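Workshop notebook, Doltesbridge
October, started writing 4:30 pm

Walnut ink, batch 4. Oh, this one is good!

Husks went into the big pot this morning, much blacker than last year's lot (Eleni left them in the bucket until they were properly slimy, bless her). Kept it just under a simmer, 65 C on the probe, lid on, and did not touch it until lunch. Strained through the old pillowcase, then a coffee filter. The filter clogged twice and I got impatient and squeezed it. Don't squeeze it. There's grit in jar 2 now and I'll have to let it settle.

Gum arabic: started with the amount in Grímsdóttir's handout and it beaded on the Tesport paper. Added a bit more, stirred, tried again, and the line just sat down and stayed. Lovely warm brown, almost red where it pools at the end of a stroke.
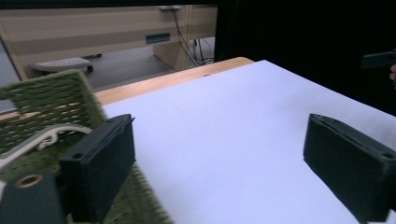 Bent Eskildsen
Ink and paper bench

Tried the same ink with a dip pen, a reed and the cheap brush. The reed wins by a mile, it gives that dry scratchy edge I've been after since spring! Dip pen is fine but wants thinner ink. The brush is too thirsty.

Next: a spoon of rusty-nail vinegar in half of jar 3, to see how far it goes toward black. Villads thinks it will eat the paper. Maybe in a hundred years, but we should put a strip in the window anyway and look at it in 16 days.

Cloves are in jars 1 and 3 against mold, none in 2. Label them, somebody (me) forgot last time.

Need: more filters, small funnel, gum arabic.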